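カテゴリ: 会員連絡 > 施設・備品
件名: Re: 談話室の家具手入れ用品の取り扱いについて(回答)

会員各位

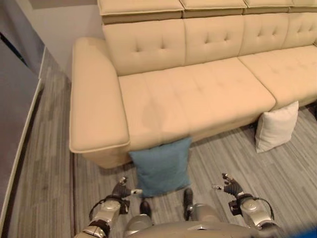 平素より会館の運営にご協力を賜り、厚く御礼申し上げます。ソレオ会館管理室でございます。先般、本メーリングリストに石様よりお寄せいただいたご照会につき、下記のとおり回答いたします。

> 管理室御中
> 会員の石愛玲(Oi-ling Shih)です。いつもお世話になっております。
> 談話室の革張り家具の手入れについて伺います。以前は棚にジャーニス社のクリームが置かれており、利用後に各自で拭くよう掲示がありましたが、先月から見当たりません。今後は会員側で用意すべきでしょうか。
> また、読書会で談話室を続けて2時間使用する場合の申請方法も、あわせてご教示ください。

1. 手入れ用品について
クリームの常備は昨年末をもって終了いたしました。革の種類により適する製品が異なり、会員の皆様に判断をお願いすることは適当でないとの結論に至ったためです。今後の手入れは、年2回、ヒトン商会に委託して実施いたします。会員の皆様に用品をご用意いただく必要はございません。市販の洗剤、アルコールを含む除菌シート等のご使用はお控えください。飲み物等をこぼされた場合は、乾いた布で軽く押さえ、受付までお知らせください。こすらないようお願い申し上げます。

2. 談話室の継続使用について
これまでどおり、所定の用紙を受付にご提出ください。読書会など定例の集まりにつきましては、5月分までを一括で申請いただけます。開始時刻が変更となる場合は、再提出には及びませんので、電話にてご連絡ください。

3. 費用について
委託に要する費用は、会員一人当たり年額280円に相当いたします。全額を既存の維持費から支出し、会費の改定は行いません。なお、旧来の掲示に基づきご自身でクリームを購入された方には、領収書と引き換えに実費を精算いたします。対象となる方は50名ほどと見込んでおります。

4. 旧掲示の取り扱い
談話室入口および廊下の掲示は、順次差し替えております。旧掲示が残っている箇所にお気付きの際は、管理室までご一報いただけますと幸いです。英語版の掲示につきましては、頼(Lai)翻訳事務所より原稿が届き次第、差し替えます。

本件に関するお問い合わせは、担当の洪明德(Ming-te Hung)宛てにお願いいたします。本メールへの返信は会員全員に配信されますので、個別のご相談は管理室の窓口または電話をご利用ください。

2024年1月14日
ソレオ会館 管理室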